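Istimden: people wanted to sort supply drawers

Every clinic we visit says its drawers are in order. We doubt it. In July we need 15 people to find, take out and put back small items in a locking drawer cabinet, two hours each.

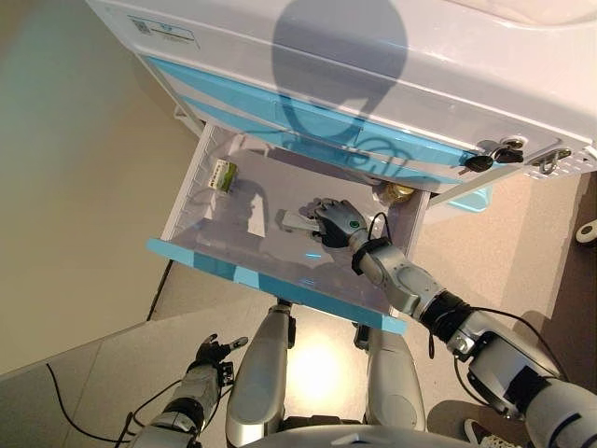
No nursing background needed, and we'd like a few people who can't stand tidying. Claims that a new layout "saves time" will be checked against the clock, ours included. Pay is a flat fee, the same if you're slow. Write to Sille Ásgeirsdóttir at the Lolerdale office.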